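Voile Molamus, tissu translucide jaune-vert
Marque : Tasto
Réf. 2688

Un voile léger pour l'atelier, la table ou l'emballage de cadeaux, dans un jaune tirant sur le vert que nous adorons ! Il laisse passer la lumière, et dès qu'on le froisse un peu, les plis l'accrochent et prennent un léger brillant. Sur un plateau en bois clair, l'effet est superbe, même posé en vrac.

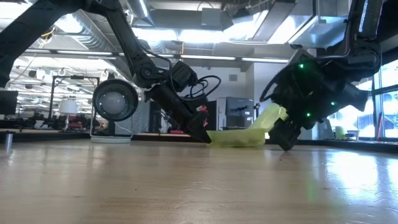
Côté usage, il sert un peu à tout : doublure d'un panier, pochon cousu en vitesse, chemin de table pour les beaux jours (nous en avons mis un à la boutique en janvier, il y est resté !). La coupe est franche avec de bons ciseaux. Pour les ourlets, Kátia Macedo, notre couturière, conseille une aiguille fine et un point pas trop serré.

Dimensions : carré de 13 dm de côté
Conditionnement : lot de 2
Coloris : jaune-vert
Entretien : lavage à la main, eau froide, séchage à plat
Repassage : fer doux, avec une pattemoule

Les lots sont préparés chez Gamasau et partent pliés dans une pochette en papier. À partir de 8 lots, écrivez-nous pour une coupe sur mesure.

Voir aussi : voile Carrasco, même tissage, version opaque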